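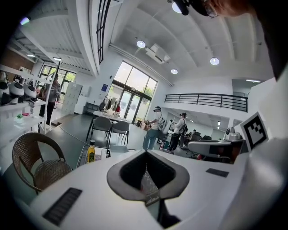 ## About Tralelar

Tralelar tests hand-held grippers and the wearable camera rigs that go with them. We work for manufacturers and for research groups that would sooner hear about a fault from us than from a customer.

The company grew out of a failure. In January, at our old site in Marín, a jaw on a Botamo gripper closed while an operator was changing a pad. The trigger had been released, but the controller was still acting on an old command. The operator's finger was badly bruised. We stopped work that Thursday and went back through 3823 logged cycles. The same fault showed up in 23 of them, and we had missed every one.

We published the findings, and Botamo changed the firmware. Fault testing has been our main work ever since.

Every gripper now does 500 cycles on the bench before anyone holds it. Pads are changed with the power off and the lead unplugged. Anyone on the floor can call a stop, and work doesn't start again until the log has been read by a second person.

Our fault reports are kept in Trastach, our open register. To report a fault of your own, call the workshop on extension 2253.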